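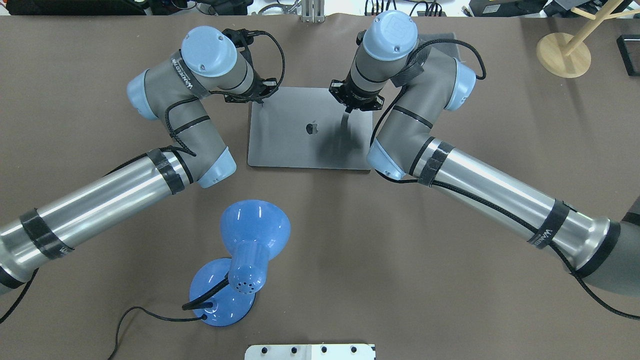 Desk lamp next to a laptop: where do you put yours?

Home Forums Desks and Lighting New posts Search

Last updated in March, 11 replies

amado_d
I have a brown tabletop, a gray laptop and a glossy blue desk lamp, and I can't settle on where the lamp should go. At the moment the laptop is toward the back in the middle and the lamp is closer to me. When the laptop is shut I like it that way. When I open it and type, I'm reaching past the lamp all evening. I mostly work from 8 pm to 11 pm, with the ceiling light off. Moving to a bigger table is out, I've measured the room.

suha.s
Put it behind the laptop on the left if you write with your right hand. That's the standard advice and it works. A lamp in front of the screen is in the way of everything.

norbertv
Standard advice for paper. If he's typing, the side hardly matters. What matters is whether he sees the bulb. I had mine behind the laptop for a whole winter and it shone straight into my eyes over the top of the lid.

suha.s
Then your lamp was too tall or the shade was tipped up.

norbertv
It was a Trandell, the short one. The shade doesn't tip.

charito5
How glossy is the blue? I had a shiny lamp on a dark desk and I could see the laptop screen reflected in the base. Small thing, but I noticed it every time I scrolled. I ended up with a matte one from Stostum and gave the shiny one to my brother.

amado_d
Pretty glossy. I hadn't noticed a reflection, but I'll look tonight. I don't want to replace it, I bought it for the color.

andri_aigner
Keep the lamp. Two questions before anybody says more. How long is the cord, and which side is the outlet on? People pick a spot and then run the cord across the desk to get there.

amado_d
Outlet is on the right, low on the wall. Cord is 5 feet. It reaches the middle of the table with a little left over, but not the far left corner unless I pull it tight.

andri_aigner
Then I'd go back right corner and turn the head toward the middle. Run the cord down behind the table. You can stick a couple of clips on the underside - the Quiambao ones hold fine and come off without taking the finish with them.

suha.s
Back right puts the shadow of his hand on whatever he's writing.

andri_aigner
He said he's typing.

suha.s
He said he types in the evening. He didn't say he never writes anything down.

amado_d
I do keep a notebook open, on the right of the laptop. Maybe a page a night.

charito5
For one page I'd live with the shadow. Or slide the notebook to the left and use the back right corner for the lamp like Andri said.

norbertv
Agree with that. Also check the bulb. If it's an old 100 watt equivalent it's too much at that distance, wherever you put it. I went down to a Hira with three settings and use the lowest one when the screen is on.

suha.s
I'd want more light than that for a notebook. The lowest setting on mine is fine for finding the keyboard and no good for handwriting.

norbertv
So turn it up for the notebook. It has a switch.

amado_d
Tried it tonight. Lamp in the back right corner, laptop pulled toward me by about a hand's width, notebook on the left. Typing is much better, nothing to reach past. I did find the reflection Charito mentioned when the lamp was in the old spot, a white patch low on the base. Can't see it from the new one. The notebook on the left feels wrong so far. I keep setting my pen down on the right.

suha.s
Give the pen a few days. If it still bugs you, a longer cord fixes everything. An extension is cheap and then you can use the left corner like I said in the first place.

andri_aigner
I wouldn't add an extension for a desk lamp if the corner already works. It's one more thing to vacuum around.

charito5
Do you fold the lamp down or move it when you're done? I slide mine against the wall and close the laptop, otherwise I don't wipe the table.

amado_d
It doesn't fold. I'll leave it in the corner and wipe around it. Clips are ordered, I'll post again when the cord is up.

Contact us | Forum rules | Back to top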